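News > Projects > Household Chores

Shared 33 times | 12 comments

SKELLOV OPENS UP ITS KITCHEN CHORE RESULTS, GOOD AND BAD

TINDMONT, January. Can a machine clean up after dinner yet? Skellov has spent the better part of a year trying to find out, and this month it is putting the whole record online, failures included. The short answer is "some of it, on a good day," and we think that's a pretty exciting place to be!

The project is called Kaewkla. It covers 200 small chores that people do in and near a kitchen without giving them much thought: wiping a counter, hanging up a ladle, stacking bowls, putting the lid back on the right pot, getting rid of packaging. Each chore was tried in real homes as well as in our own test kitchen in Tindmont, and each one has its own page with the attempts listed in order, the bad ones right next to the good ones.

"I grew up in a house where six of us took turns at the sink, so I have strong feelings about this," said Panya Saithong, who leads Kaewkla. "When a machine picks up a mug and sets it down the right way up, I still get a little thrill. Then it tries a wet sponge and we all go quiet."

Hard things with a steady shape went best. Mugs, jars, cutting boards and most plates could be picked up and moved in all kinds of lighting, even on crowded counters (and every counter we visited was crowded). Drawers were better than we had dared to hope, apart from the ones that stick. Our shop-floor trials, held at the Ondby packing hall, told much the same story. Boxes and bins were handled well. Shrink wrap and loose strapping were not.

Soft things are where the work is now. A plastic bag changes shape as soon as you touch it. It folds over the fingers, it clings, it catches the light so that its edges are hard to find, and a grip that was fine a second ago may be holding only one thin layer. Dishcloths have some of the same problems, but they at least stay where you drop them.

"Bags are my favorite, and they're the worst," said Nantana Klinhom, who works on grasping. "I have 710 bag attempts in my part of the record and I could talk to you about any one of them. You start to notice how much your own hands do. You pinch, you bunch it up, you feel it slip and you've already fixed it before you knew there was a problem."

That is why so much of Kaewkla starts with people. Our team members do the chores themselves using hand-held grippers, so the person brings the know-how and the tool keeps things to what two jaws can manage. Anyone who has tried it comes away humbled. Boonsong Wongsuwan, a cook for most of his working life before he joined us, needed a whole afternoon to get comfortable with tidying a sink this way, and he is now the fastest person on the team.

So would we leave a machine alone with the dishes tonight? No. Would we let one clear the mugs while somebody is in the room? Yes, gladly, and a few of our test homes already do.

The next round of Kaewkla adds laundry, which means even more soft things, and a longer set of shop-floor chores at Ondby under Raimonds Jõgi. We are also looking for more homes in and near Tindmont. You don't have to tidy up first, and we'd like it better if you didn't. Visits take a morning, usually starting at 9 a.m., and we bring our own gear.

Questions about the record, requests to visit the test kitchen and offers of messy countertops can all go to Paweena Sriwong at the Skellov press desk in Tindmont.
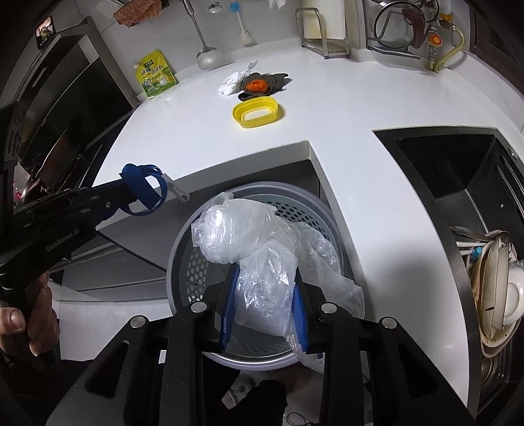

The laundry pages will go up as the attempts come in, starting with socks and dish towels. Fitted sheets are on the list too, and Nantana has already asked to go first.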